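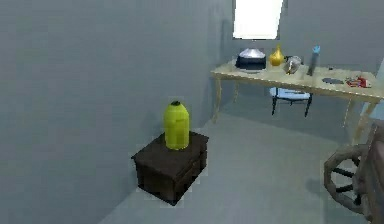
Naveen Dhillon spends most of his week collecting examples for a machine that hasn't learned much yet. His words. We spoke over a bad line, he was between runs, so forgive the gaps. The project is called Drirklow and the job is plain enough: make simulated rooms, record what a task looks like in them, feed it to the learner, see what it gets wrong. The rooms are odd. A yellow bottle on a dark nightstand, a long table of clutter across the floor, a big wooden wheel in the corner. "People ask why the wheel. Why not the wheel? If every room is tidy the thing only learns tidy."

He has 2061 examples he would call usable. Wanted more by September, didn't get them. "You throw out such a lot. The start is wrong, or the instruction says bottle and there's two things you could call a bottle. Out it goes."

Genivaldo Fontes writes the instructions. He joined the call late, eating. Short sentences, he says, the kind you'd say to a cousin. "I had 17 ways of saying put it down. Naveen cut most of them." Dhillon says he put them back later on. Fontes hadn't noticed.

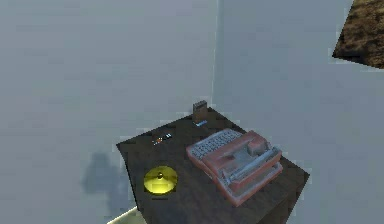

SMALL THINGS, FLAT THINGS

The typewriter is easy, Fontes reckons, it's big and it's red and you can't miss it. What worries him is the flat light-blue strip at the back, or the little dark piece with the coloured specks. What do you call that? "I called it a remote. Naveen called it a packet. So the learner gets both, and fair enough, it's confused." They now agree names beforehand, mostly.

And the yellow disc? Dhillon laughs. "Lid. We settled on lid. Took an afternoon."

Next is a second batch, with diffrent walls for a start. He's tired of grey. Then he had to go, a run had finished.

Contact | © Ristell 2024-02-26 | Back to top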